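Workshop notebook, Camness, back bench
Jan 4, 2023

First day after the break. The heater took long to start, so I did the desk work first and the small items after lunch.

The job is still the gift sets for the Ngubane shop. Each set is a cap, something to wear on the neck, something soft for the keys, and a box. On paper it is simple. The difficulty is that these things do not like each other when they travel together. A chain finds every loose stitch. A key ring is hard and it leaves its mark on soft fabric. Before Christmas we had 13 sets returned from Iltanville, most of them with a pulled thread on the cap, and two with the chain so knotted that Elsie needed tweezers and a cup of tea.

What I tried today:

Trial A. Cap at the bottom of the box with the crown up, chain laid loose over it, lid on, box turned over 22 times by hand. The chain moved to the edge of the cap and caught in the stitching. I could free it without damage but it took patience. Not good enough.

Trial B. Same, but chain in a fold of tissue and the tissue taped. After 22 turns the chain had stayed in the tissue. The tape tore the tissue when I opened it and it looked cheap. Try a paper sleeve instead? Ask Thabiso if there is any left of the grey card from the Drosard order.

Trial C. Cap folded in half, key ring toy placed inside. Bad. The cap got a crease across the middle which did not come out with the hand, and I did not want to use steam on a colour this light. Do not repeat.

Note on colour. The pink cap beside the orange box is stronger than I expected, and the red pendant makes it stronger again. Shireen says it is too much for the winter table. I like it, but it is her table. The dark blue on the little toy calms it down somewhat.

Late in the afternoon I put everything out on the beige seat, to see the pieces together outside the box before deciding on the order of packing. 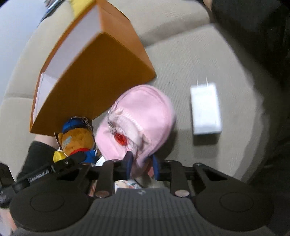
Naledi Khumalo: I would put the toy in first, in the corner, with the ring turned to the wall of the box. Then the cap beside it and never on top. The necklace should go in its own sleeve against the lid. We lose a bit of room but the cap keeps its shape, and the customer sees the pendant first.

I think she is right about the corner. About the lid I am not so sure — a sleeve glued there can fall when the box is warm. Perhaps two small slits in the card would hold it without glue.

Tomorrow:
— cut a sleeve from grey card, 60 mm wide, with slits
— repeat the turning test with Naledi's order
— write to Iltanville and ask if their boxes were stored flat or standing
— buy tissue, the better one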